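**Hemville wagon road project - progress report to the Melnyk fund, 1 March 2020**

Quick one, full accounts to follow. Short version: transcription on track, field survey behind, map still a mess.

Letters and diaries - 491 pages typed up out of 1,725. Most of that is the company clerk's daybook from the Arnach crossing, which is slow going. Faded ink, and he wrote sideways over his own lines to save paper. The December entries are the worst. We now have 13 families placed on the route with fair confidence. Two more are doubtful and stay off the list until we see the county land records.

Biggest find so far: the split at the river. The old county history has the whole party turning south together. The daybook says otherwise - at least four wagons waited on the north bank for a ferry and went on alone. Changes the first chapter quite a bit.

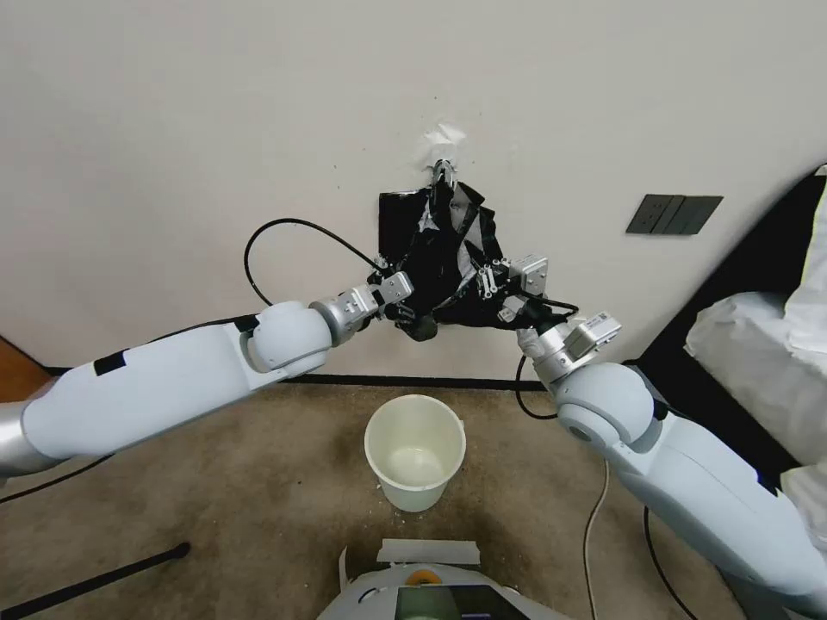
Where the north group wintered is still open. The daybook stops at the ford and picks up again seven weeks later, no explanation. One letter in the Seneo museum mentions a "stone camp" two days west, and that's all we have for now. Requested copies of the rest of that box, no anwser yet.

Field survey: two days lost to snow, one to a locked gate. Ruts on the east slope measured, west slope not started. Will try again when the road opens.

Money - spent around 3,000 to date, mostly scanning and travel. Under budget on travel, over on scanning. Would like to move the differnce across if that's ok with you.

Next: finish the daybook, west slope, redraw the map.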